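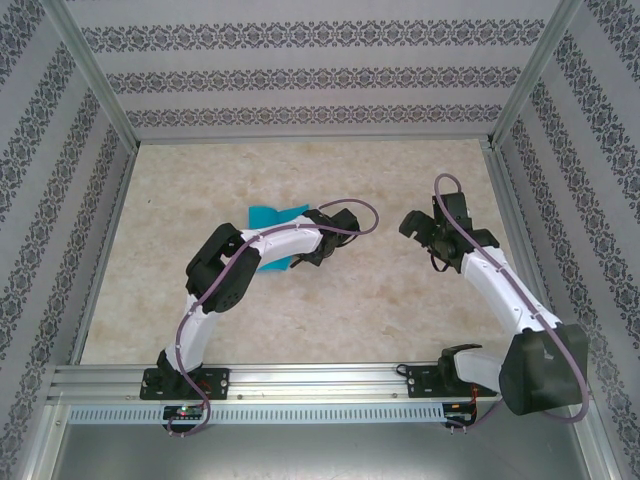

花纹的周期：墙纸与仿石纹面的接缝问题

文／达尔马万·桑托索（Darmawan Santoso）

室内饰面的多数投诉集中在接缝上。色差可以退货，气泡可以返工，花纹错位则往往要等整面墙铺完、家具搬回原位之后才被看出来，此时同批次的材料多半已经用尽。

墙纸行业把图案在纵向重复一次的长度称为花距。锦缎纹（damask）的花距普遍偏大，Nevonholm目录中最常见的一款为68厘米。花距越大，裁切损耗越高：墙高若比花距的整数倍略多几厘米，每一幅都要为这几厘米多裁去将近一个完整周期。Jatino的施工主管Ratih Pasaribu在报价单上把这部分单列，客户常以为是重复收费。

对花方式分三种。平接时，各幅左右边缘在同一高度相合；错接时，相邻一幅下移半个花距；无需对花的产品以细碎纹理为主，仅需注意正反向铺贴。错接的损耗可以用交替取卷的办法降低，即奇数幅取自一卷，偶数幅取自另一卷。许多工人沿用单卷连续裁切，多出的碎料只能用在窗下和门楣。

深浅相间的竖带图案还有一重麻烦。竖带本身就是一条垂直参照线，墙角若不垂直，偏差在浅灰底色上尤其明显。Pasaribu的做法是从墙角量出一幅宽再减去一厘米，弹垂线，首幅以垂线为准，多余的一厘米绕过阴角，由下一面墙的首幅压住。阴角处的花纹必然有所损失，损失应留在视线较少到达的一侧。

三面相围的小空间更难处理。两个阴角的误差会累加，而图案的中轴通常要求落在正面墙的中央。排版须从正墙中心向两侧推算，先画立面图，再定首幅位置。按入口处起铺的习惯做法，中轴几乎总会偏向一侧。

仿石纹的周期

印刷仿石纹没有天然石材的随机性，重复由印版滚筒的周长决定。Kwok样品室今年八月做过一次观看测试，同一款米色云纹分别以小周期和大周期印制，在500勒克斯和1,000勒克斯两档照度下交给受试者辨认重复处。负责测试的Zoltán Kovács整理出459份有效答卷，照度提高后辨认速度加快，但真正起作用的是图案里有没有“记号”。

所谓记号，是指一块比周围深的斑、一道特别白的絮状纹，或任何轮廓可以被记住的局部。眼睛先记住它，再在别处找到第二个，周期随之暴露。均匀的细颗粒即使周期很短，也不容易被识破。

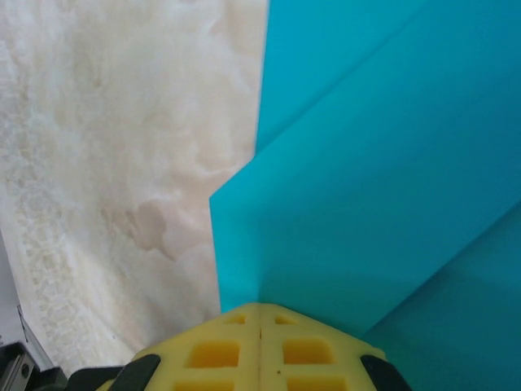 米色云纹面局部，中部可见一处颜色较深、边缘不规则的斑块。

设计人员对此有两种意见。一种主张删除所有记号，把对比度压到一定范围之内，结果是表面平淡，大面积使用时近似素色。另一种保留记号，用加长滚筒把它们的间距拉开，使一件台面或一扇柜门之内只出现一次。Griltska采用后一种，代价是制版费用上升，小批量订单的交期也相应延长。该厂版房的Esko Ruotsalainen认为，两种做法应按使用面积选择：台面和搁板可以留记号，整墙和通铺地面以低对比为宜。

数码印刷理论上可以取消周期，每一张都输出不同的画面，实际操作中受限于原始扫描件的尺寸。把一块石板的扫描图镜像、旋转后拼接，是目前通行的扩展手段。镜像会在拼接轴上产生左右对称的絮纹，形如展开的墨迹，比单纯重复更容易引起注意。旋转的问题在于纹理走向，天然石纹多有主方向，转过直角的一块放在未转的旁边，走向立即冲突。较为稳妥的方法是只作小角度旋转，并在过渡区手工修补。

污渍与纹样的混淆

云纹面另有一个维护上的后果。浅褐色的斑与茶渍、锈渍外观接近，验收时常被当作污损，使用中的真实污渍又可能长期无人处理。判断时不宜先用溶剂擦拭，可先查同批次的样板，看同一位置是否有相同轮廓；没有样板时，沿印刷方向量出一个周期，在对应点上比对。对应点没有同形斑块，再考虑清洁。全数码印刷且无重复的产品不适用此法，只能以供货方留存的图档为据。

Ridwan Mandagi为酒店做了多年饰面验收，他的表格里有一栏专门登记“图案固有斑块”，附位置和简图，由施工方与业主共同签字。这一栏原先没有，是在一次关于走廊护墙板的争议之后加上的。当时双方各执一词，最后调出印刷图档，十一处“污渍”里有九处属于图案，另外两处用中性清洁剂擦除。

墙纸与仿石纹同室使用时，两种周期还会相互影响。锦缎纹轮廓清楚，重复本来就是它的一部分；云纹则要求重复不被察觉。两者相邻，观者已经习惯在墙面上寻找对应关系，对台面的周期也会更加敏感。Kovács的测试没有包括这种组合，样品室计划在下一轮中加入一组带深色花带的背景墙，照度和观看距离维持不变。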